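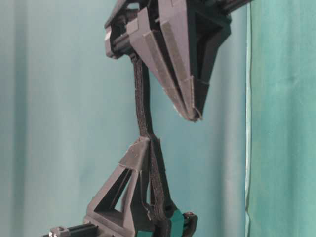 Black woven strap over a dark grey printed bracket, its edges fraying in places.

There is a drawer in almost every house I have ever visited where the straps end up. Mine is under the kettle, and when I finally tipped it out on to the table one wet afternoon in April I found 14 lengths of webbing, most of them black, one a rather cheerful orange, and not a single one that I could match to the bag or blind or roof box it had come from. I put them all back, of course. You never know — and a good strap is such a satisfying thing to have in the hand.

I have been fond of the stuff ever since I started going to the Saturday-morning sort of market they hold at Pallham, where a stall called Grewal sells it off the roll by the metre. You hear the heavy scissors before you see the stall. They stock cotton, polyester and nylon, in widths from a bootlace up to something you could tow a caravan with, and they will tell you (at length, if it's quiet) which to choose for a rucksack and which for the underside of an armchair.

What they talk about most is edges. A woven strap tends to show its age there first, especially where it is asked to bend over a corner, and a little fuzz on the surface bothers them far less than loose threads along the side. Run your thumbnail down both edges every so often, they say, and look hardest at the folds. If the ends are nylon or polyester they can be sealed with a hot knife, but cotton wants turning under and stitching, two rows at least.

I went home with three metres of black, 25 millimetres wide, for the old picnic basket. It took me most of an evening and a broken needle, and the left side still sits a touch higher than the right.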